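okay friends, a few of you asked how the bread swap got going on our street, and I've got a cup of tea and a sleepy dog on my feet, so settle in, this is going to be a thread 🧵

---

It started because I can't bake a small amount of bread. My grandmother's recipe makes 5 loaves and I have never managed to cut it down without something going wrong (one time it came out so dense my brother asked if it was for the garden). So I was giving bread away long before there was any swap.

---

My neighbor Kiều Bạch got one of those loaves last May and came back two days later with a jar of pickled mustard greens and a very serious look on her face. She said she couldn't accept bread from a person she hadn't fed. I said that was fine by me!! And we've been at it ever since.

---

Then the folks across the road wanted in, and then their cousin, and now we have a message group called Rerberg, after the street, with 157 people in it. I don't know most of them! I know their crackers though. Somebody on the far end makes a rye cracker with caraway that I think about at work.

---

How it runs, for those who asked: you post what you're making and when it'll be ready, people put their name under it, and they come by with something of their own. It doesn't have to be bread. We've had soup, plums, a haircut, a bag of clothespins. We don't keep score and I'd like to keep it that way, even though the spreadsheet people have made some very kind offers.

---

A few things I'd tell you if you want to try it on your street. Put your ingredients on a little tag, nuts and sesame especially. Use containers you don't need back (I have lost so many lids, I've made my peace). And let people be bad at it! Our first sourdough attempts were like roof tiles and everybody ate them with butter and said thank you.

---

My own loaf, since it always comes up: 600 grams of flour to each one, 200 of that whole wheat, a good spoon of honey, and an overnight rest in the fridge. Shape it in the morning while the kettle's on. I do my kneading straight on the wood, with barely any flour down, because too much makes the crust go dusty and sad.

---

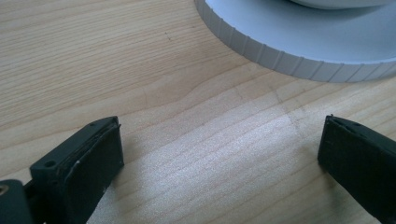
pale wood, nice light, and one tiny dark speck I keep wanting to brush off like a crumb

---

Anyway, I get asked what to do about the dough sticking, and my answer is a metal scraper and some patience. Wet your hands a little, fold it over on itself, walk away for ten minutes, come back. It gets friendlier every time. I learned that from Kiều, who learned it from making noodles, and who still thinks I put in too much honey.

---

Next batch comes out of my oven Thursday-ish, wait, no, my sister's visiting, so let's say whenever you see me post the loaf emoji. Two are already promised. If you're on the street and want one, put your name under this, and if you've got any of those caraway crackers please, please bring the crackers 🍞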